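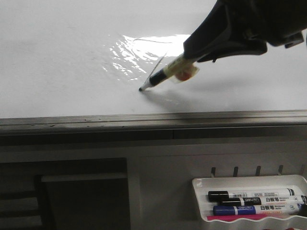 # Whiteboard marker

A **whiteboard marker** (also dry-erase marker, dry-wipe marker) is a pen for writing on glossy, non-absorbent surfaces. Ink sits on top of the board, dries to a thin film, rubs off with a cloth or felt eraser. Not to be confused with the permanent marker, which looks much the same and gets picked up by mistake.

## Parts

Barrel, usually plastic, either opaque or clear enough to show some of what's inside. Cap. Nib, made of pressed fiber. Plug at the rear. Printed label or wrap, giving maker, color code and warnings -- in Chinese on many markers, in other languages elsewhere.

Two kinds of filling:

- **Reservoir type.** A fiber core soaked with ink, feeding the nib slowly. Cheaper. Fades before it quits.
- **Free ink type.** Liquid ink in a tank or a replaceable cartridge. Writes at full strength almost to the end, then stops.

Nibs are bullet (round point), chisel (slanted) or fine. Bullet gives an even line whichever way the pen is held. Chisel gives thick or thin depending on the angle, popular for headings.

## Ink

Color, a solvent (mostly alcohol) and a release agent, an oily or waxy stuff that stops the color from gripping the board. Alcohol goes off quickly and leaves the rest behind. Older inks used stronger solvents and smelled it.

Ink left on for weeks gets harder to remove. Writing over it with fresh ink and wiping straight away often lifts it, the new solvent softens the old film.

## Use and storage

Kept flat where possible. Stored nib up, the ink drains back and the tip goes dry; nib down it can flood. The ledge along the bottom of most boards takes care of this, holds pens level and catches the dust from erasing. The dust collects in the groove and along the lip and wants a damp cloth now and then.

Light pressure only. Pushing hard splays the nib and can mark the suface. Cap on until it clicks.

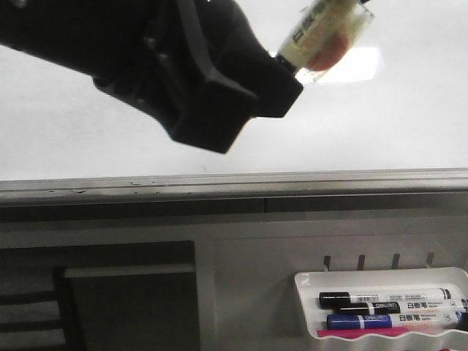 Ledges are commonly aluminum, either one long piece or shorter lengths butted together. Hooks or pegs near the board are a common addition, for erasers on loops, rulers, keys.

## Boards

Melamine is the cheap one, stains after a few years. Painted steel takes magnets. Enameled steel (porcelain) lasts longest. Glass wipes cleanest but throws a lot of glare, though any glossy board will do it under a ceiling light.

## Makers and models

The Horgan 200 is a reservoir marker with a bullet nib, sold in packs of 6. Dadura makes the 2911, a free ink pen with a see-through barrel, cartridges sold seperately in packs of 3. Istham sells nibs and plugs only. Sketmont started with chalk and moved to board pens later; its chisel model was dropped in January 2019 and has not been replaced.

## See also

- Chalk
- Board eraser
- Flip chart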